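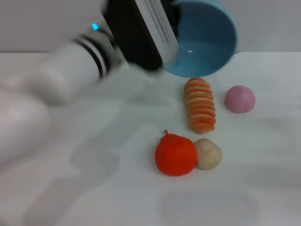 Light blue cup over the white table, Sillia kitchen room, June.

Progress report to the Pinico fund: tableware for the Sillia day center

Work since the last report has gone mostly into cups. The order with Zoteck was for 300 light blue cups, and 296 were accepted. The other four had chipped rims and went back. Zoteck has credited them and we do not plan to reorder.

The white tables are in place along the gray wall. The tops mark more easily than we expected -- smudges show within a day or so -- and the cleaning rota now has a second wipe-down at 3 p.m. We tried two cleaners and kept the milder one.

Plates are behind schedule. Ackah quoted for 100 in the same blue, then told us the color was out of stock until the fall. We have asked for white instead and are waiting on a revised quote. Bowls have not been started.

Spending on this part of the grant stands at $3000, all of it on cups and tables. Delivery was charged separately and came out of our own budget.

Still open:
Shelving for the cups. They are stacked in their cartons for now.
A decision on lids for the smaller cups.
The revised plate quote from Ackah.

We would like to move the unspent shelving money into the next period -- please confirm if a separate form is needed for that.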